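The Sorting Rules
Why one small automation firm rehearses its good manners in simulation before anything gets plugged in

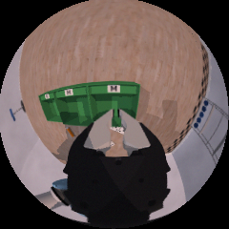 A simulated sorting bench as seen from the gripper, with the divided bin and its lettered labels ahead.

By Teresa Macedo
November 18, 2018

The kettle at Purnden sits beside a ring binder so thick that the rings no longer close, and I was handed both, more or less, within a minute of walking in. The binder is the house code of practice for robot work cells. It runs to 804 clauses, and Jailson Evangelista, who looks after it, would dearly love to get that down to a number a tired person could carry in their head.

"People think a standard is there to stop you doing things," he told me, hunting for the milk. "Mostly it's there so that you and I mean the same thing when we say a bin is full."

Purnden sets up sorting benches for small warehouses and repair shops, the kind of places where a dozen sorts of odds and ends have to find their way into the right compartment all day long. For the past few years every bench has been built first as a simulation, in a program the staff call Kivano, and the rules are tried out there before a single bolt is tightened.

Labels take up a surprising share of the binder. Every compartment must carry one, dark characters on a white ground, facing the arm's own camera. The reading test is done from the working position, with the fingers wherever they happen to be, and a character that two people can't agree on has failed. An H that might be an M goes back to be redrawn, and so does anything that blurs at the far end of a bin. Jailson is quite stern about this – he once spent most of a March afternoon arguing over a single letter, and he is still pleased that he won.

Then there are the shadows. The older code, written for a customer called Feltel, hardly mentioned lighting at all. The new one asks for each layout to be run under 16 lighting set-ups, so that a dark patch in a compartment isn't mistaken for something lying in it. Loose items on the bench get a section to themselves, and so do fingers that block the view of the very compartment they're reaching for.

I asked whether any customer had ever read the whole thing. There was a pause, and some laughter from the next desk. Most get a short version called Vi, around 70 clauses in plain language with generous margins for scribbling in, and they are asked to sign off the simulated bench against it at 3 separate meetings. Jailson likes the scribbles best. Some of the most sensible rules in the binder, he says, began as a grumpy note from somebody on the night shift, and he keeps the original pages in a drawer under the printer, coffee rings and all.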